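Council votes to keep the Saturday swap, and I'm a bit chuffed

If you've wandered past the old Gredeck hall on a weekend and wondered why there's a line of people hugging armfuls of clothes, well, you may be wondering for a good while longer. The town voted this week to renew the hall's lease for the monthly clothing swap, and the next one goes ahead on 15th September, doors at nine.

I'll put my cards on the table straight away. I love the swap! I've been going since the second one, when it was four racks and a kettle, and half of what I'm wearing while I type this came off a hanger in that hall. So if you're after a cool and neutral report of the meeting, the minutes will be up on the town site by the end of the week (and they're a cracking read if you like motions to adjourn).

For everybody else, here's how it went.

The question was whether the hall should stay at the community rate, or go out to tender as storage. There'd been a bid from a furniture importer, and it was a decent one. The swap pays $1,265 a year. The importer had offered $3,975, and you didn't need to be a whiz at maths to see why a couple of councillors were sitting up a little straighter.

Then the public speakers got going. There's a three-minute limit and the first person blew through it before she'd even got to her point, which was a lovely one about her son's school uniforms. He's grown out of three sets in two years and she's bought none of them new. A retired tailor got up and talked about trouser hems with such feeling that I wanted to go home and check mine. One fellow was against, to be fair to him. He lives across the road and says the parking is a dog's breakfast on swap days. He's right, it is. I've circled that block myself with a boot full of winter coats, muttering.

Tyson Charbonneau, who started the whole thing and still does the sign-in table, kept it short. He read out what had come through the door last year, over 3,000 pieces of clothing, and said most of it had left again by lunchtime on somebody else's arm. He said he'd be happy to put out cones and a sign to sort the parking. Then he sat down with more than a minute on the clock. The chair looked like she wanted to hug him.

The vote was five to two. The lease runs for another two years at the same rate, with a review in June, and the importer will be offered first look at the empty shed behind the depot. I thought that was a fair way to do it.

So, what's changing? A few things, and regulars should have a read before they turn up.

The token system is staying the same: one piece in, one token out, coats count for two. What's new is the cap. You can now bring up to 32 pieces in one go, which sounds like heaps, but I've seen people back up a trailer. The sorting crew were still folding at six in the evening last time and it's not fair on them.

Kids' clothes are moving to the small room off the side, where there's carpet, so little ones can sit on the floor and try on gumboots to their hearts' content. Adult sizes stay in the main hall. Formal wear has its own rail by the stage, and I'm told there are already two tuxedos waiting and a bridesmaid's dress in a colour I can only call brave.

There's also going to be a mending corner, and I'm probably more excited about this than any grown person ought to be. Emiliano Barrios, who did alterations in the Grajales arcade for years, will be there from ten until noon showing people how to replace a zip, patch a knee and take up a hem. Bring your own garment. He'll have thread and needles, and he's asked me to pass on that he won't be doing the job for you, he'll be standing next to you while you have a go. I've got a cardigan with an elbow gone that's been in the "one day" pile for an embarrassing length of time, so you'll find me near the front of that queue.

A few practical bits. Everything needs to be washed and dry. Fold it, don't stuff it, and please empty the pockets (the lost and found tin has had a house key in it since autumn, if it's yours, go and get it). No undies, no single socks, no pillows. Towels and plain linen are welcome, and whatever's too worn to swap goes in a bin by the door for the animal shelter, who can always use it. Left-over clothes go to the op shop on the Monday.

You can drop off early on the Friday from four until seven, and I'd really recommend it, because the line on the morning is a long one. Parking is along the river side of the road only. There will be cones. Please be nice to the man across the street.

I'll be on the tea urn from eleven, so come and say hello, and if anyone turns up with a decent pair of size nine boots, come and find me first.

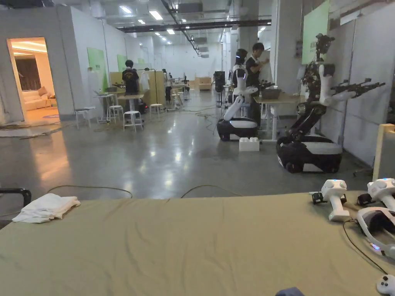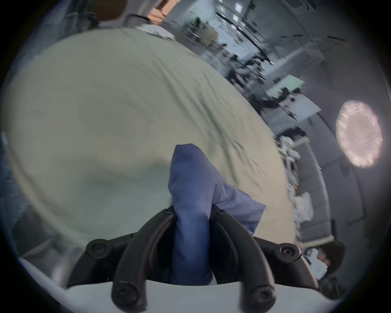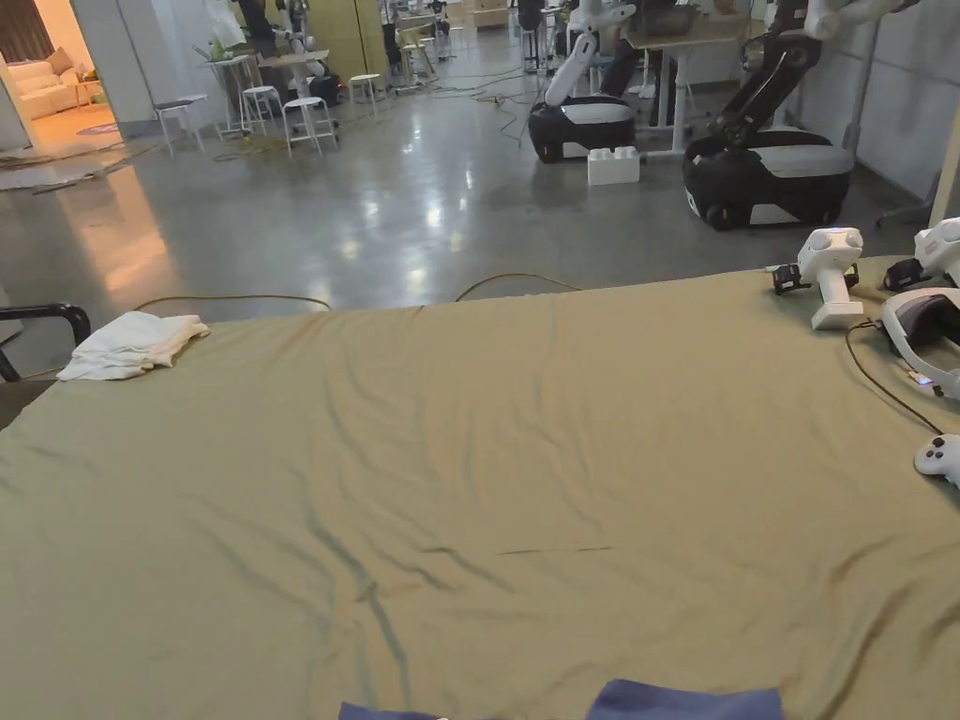
A folded white towel on the table (first and last), and a bunched piece of blue fabric (middle).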